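The Memory Stick Song

By the time Zoila Quintero got to the lab on her second morning, Lowri James was already singing to the computer. It was a made-up song about memory sticks, it had one note, and Zoila loved it at once.

"You're on the arms today," said Lowri. "Gloves off, coffee over there, and whatever you do, don't rush! It learns the rushing too."

That was the part that had kept Zoila awake (in the good way). Every move she made with the controls would go into the pile, and one day Jurkutora, which was what they called the model, would reach into some old machine it had never met and its wrist would turn a little like hers. Like hers! She had told her mother, her landlord and a man at the bus stop.

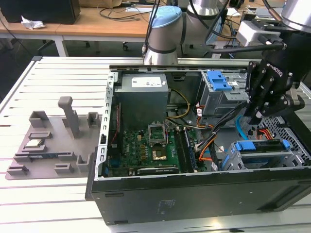
The pile stood at 1,788 examples. Lowri wanted 40 more before dinner, and she wanted the bad ones kept.

"Even if I drop something?"

"Especially then. Drop it, go back, pick it up. How else is it going to find out what you do next?"

So Zoila flexed her fingers, breathed out and started. Her first try was awful. She came in too steep, backed off, came in again and held her breath so long that Lowri poked her in the shoulder.

"Breathe. Plosden breathed all over his and they're our best ones."
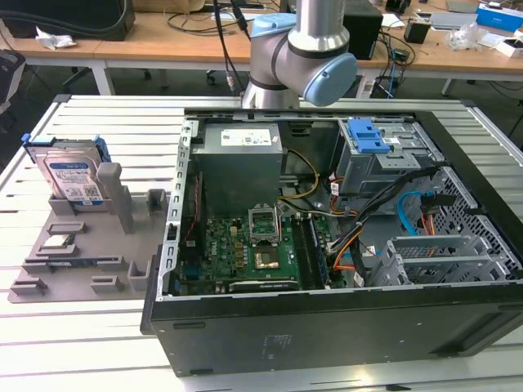

The old tower on the bench, with a drive standing in the gray tray.

She did the next one slower, and the next one slower than that, and somewhere along the way she noticed that she was humming. One note, over and over.

"Can it hear us?" she asked.

"No," said Lowri. "Keep going, though."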